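Bredport Equipment Refurbishment — Progress Report to the Gorelen Fund
July 15, 2019

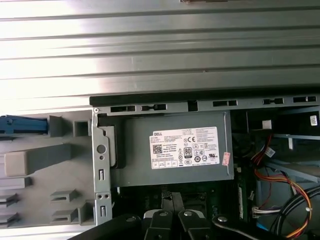 Desktop Units: Power Supplies

Work in this period covered the desktop computers received from the Plallerthorpe site. Each case is opened, cleaned and checked before any part is replaced. Power supplies are inspected in the case first. The unit shown is a Dell supply with an 80 PLUS badge and a CE mark on its label. Model number and ratings are copied from the label to the case record, and the supply is then tested under load.

Supplies that fail are removed and sent to Erraji for recycling. The labels carry the crossed-out bin symbol, so none of this material goes into general waste. Brackets and rails are left in place unless bent.

Spending on replacement parts to date is $3,808. The grant line for test equipment has $400 remaining, which will cover a second load tester. Two work benches are now in use.

Open items: the case record form has no field for the efficiency rating — this will be added before the next delivery. Storage for tested units is still shared with incoming stock, and two shelving bays have been requested. The next report is due in December.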